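Search Search the magazine Type and press enter

My year of lemons

I blame the marmalade. Three winters ago my neighbour Joyce Ogola handed me a jar of lemon marmalade over the back wall, I ate most of it with a spoon standing at the sink, and by bedtime I'd ordered a lemon tree. I live in a terraced house with a north-facing yard. I had, at that point, killed mint.

The tree came in a tall cardboard sleeve from a nursery called Jarman, and it looked marvellous for a fortnight. Then it dropped every leaf it had. I rang Joyce in a proper state and she came round in her slippers, scratched the bark with her thumbnail, showed me the green underneath and told me to stop fussing and move it away from the radiator. So I did, and it sulked until spring in the back bedroom, next to the ironing board.

What I hadn't understood is that lemons hate being cosy. They like it cool and bright over winter, with a good soak and then nothing until the top of the compost has dried out. I'd been giving mine a dribble every morning like a cup of tea! Joyce waters hers properly, lets it drain and then ignores it. She also feeds it all year round, one sort in summer and another in winter, and keeps both boxes on top of the fridge where she can't forget them.

By the following August I had flowers. If you've never stood in a room with a lemon tree in bloom, I can't really do it justice (jasmine, a bit, and clean washing) and I went about with a small paintbrush tickling each one like an extremely keen bee. I counted 167 buds, because I was that far gone. Most of them fell off. Joyce says they always do, the tree knows what it can carry, and mine reckoned it could carry three.

Three lemons! They took so long to turn yellow that I stopped looking, and then one morning at 20 past seven I came in with my toast and there was the first one, properly yellow, hanging there as if it had been that way all along.

Of course then I couldn't bring myself to cut it. I'd bought a Mirik zester specially, and a cookbook, and I'd promised Joyce a slice of whatever I made. It sat about for days being admired. I do think a lemon is one of the few things in a kitchen that looks finished before you've done anything to it, and put by itself on something dark it's as good as a vase of flowers.
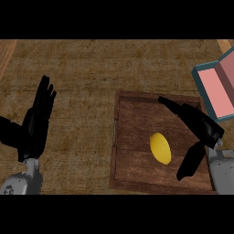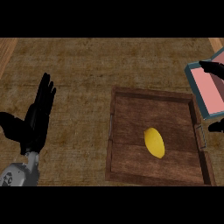 What I made in the end

A lemon pudding, the kind that splits itself into sponge on top and sauce underneath. I used the zest and juice of my one lemon, topped up with juice from a shop one, and I'm not ashamed. Fifteen minutes longer in the oven than the book said, but my oven is a liar. Joyce had two helpings and took the pips home in a piece of kitchen roll.

The second lemon went into gin. The third is still on the tree and I'm in no hurry.

More from Home & Table
The Estier pear and why I gave up on it
Soup for one, without the leftovers
A weekend in Jomton with a very small suitcase
Can you really grow ginger on a windowsill?

Comments (3)

Pam: Mine dropped all its leaves too and I threw it out!! Wish I'd known about the thumbnail thing.

greyhoundgirl: What's the winter feed please? My garden centre only has the summer one.

Tony B: That pudding was my gran's Sunday special. She stood the dish in a roasting tin of water, try that before you blame the oven.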